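Luana Rocha
Saturday, March 27, 2021

1/ I have been learning Portuguese for a year so I can talk to my grandmother without my mother translating. My mother, I now understand, has been editing.

2/ Example. For most of my childhood Gran thought my haircuts were "interesting". The word she was using is closer to "unfortunate". I looked it up on the bus and had to sit with it for three stops.
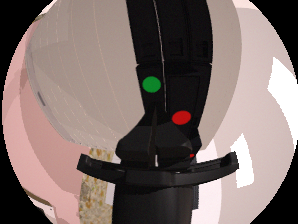
3/ The app I use is called Kerkutus. It has taught me 3,000 words, among them "judge", "ferry" and four kinds of spoon. It hasn't got round to "knee", and Gran's knee is the main item on every call.

4/ So in November I got a proper tutor, Gumaro Escobedo, who speaks five languages and sighs in all of them. He learned his Portuguese from the radio and it shows – he does a lovely weather forecast.

5/ Gumaro says my accent is "from Staston". I am from Staston. I don't think he meant it geographically. 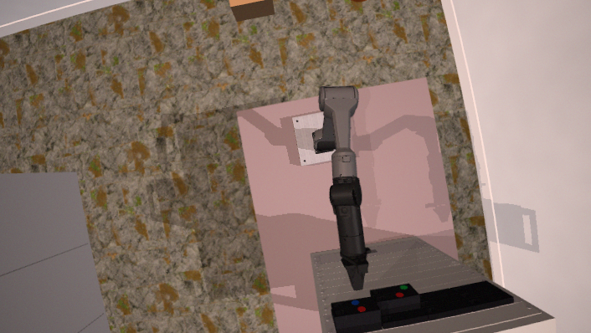
6/ He makes me read aloud for 34 minutes a lesson. I asked why 34 and he said 35 would be cruel. We are on a detective novel in which the detective has so far bought fish and been rude to a cousin.

7/ The verbs are the trouble. There is a future subjunctive, for things that might happen later if other things do. Gran uses it almost entirely for my wedding.

8/ Last Sunday I rang her on my own for the first time. I'd written notes. She asked something that wasn't in the notes, and I told her, with great confidence, that I was a ferry.

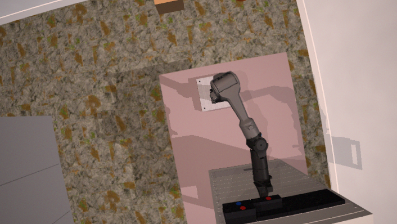
9/ She took it well. She wanted to know where I went and whether the pay was decent. I said Vado, and no.

10/ Then she told me a story about my grandfather and a borrowed bicycle that I had only ever had in my mother's version. In my mother's version he gives it back.

11/ I've asked Mum about this. She says I must have got the verb wrong. Gumaro has checked the verb.

12/ Ringing again tomorrow. I have learned "knee".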